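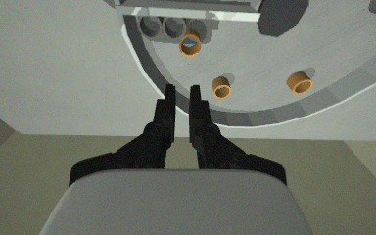
Customer success consultancy wants a retainer plus a per-seat fee. Is this normal?
Posted in: Consulting and Advisory > Contracts

We sell scheduling software to mid-size distributors and have 200 accounts. Renewal rates slipped over the last two years, so in November we asked Ackah to scope a customer retention program. The proposal has three parts: a diagnostic phase, a rollout phase, and an "embedded advisor" phase with no end date.

The diagnostic is fixed price. The rollout is a monthly retainer. The embedded phase is a retainer plus a fee for each seat in our account management team, currently 33 people. The notice period is 90 days on their side and ours. I have bought consulting before but never with a headcount component. Is the per-seat part standard, and what should I push back on? They want a signature by Friday.

Posted by dusier_ops

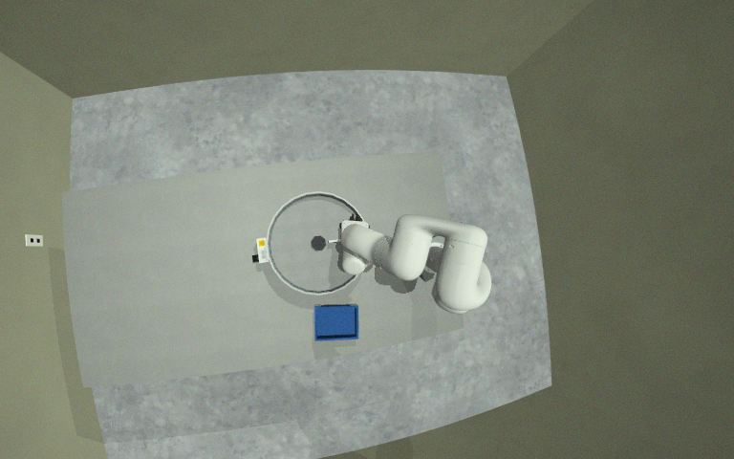

Per-seat pricing is common when the firm bundles a software license with the advice. Check whether the embedded phase includes a dashboard or survey tool. If it does, ask for the license and the labor as separate line items. If it does not, there is little basis for charging by headcount, as the advisor's hours do not scale with your team size.

Points to raise before you sign:

Cap the seat count at the current figure for the first term.
Define "seat." Some contracts count anyone with a login, including managers and part-time staff.
Make the diagnostic a standalone statement of work. You should be able to stop after it, keep the findings, and take them to another firm.
Put an end date on the embedded phase, with renewal in writing.
Shorten the notice period. A long notice on a retainer means you pay for a full quarter after deciding to leave.

We had a similar structure with Nulovura. The diagnostic was useful. We negotiated the rollout down to 8 months and dropped the third phase entirely.

Posted by Jadavard 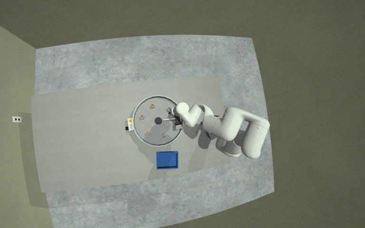 Image: simulation render

Also look at who owns the account data after termination. Ours was silent on that, and it took almost as long to get the interview notes back as it took to run the interviews.

The Friday deadline is a sales deadline. Ask for an extension in writing.

Posted by contracts_desk2

Never pay per seat. Just hire someone.

Posted by bluffton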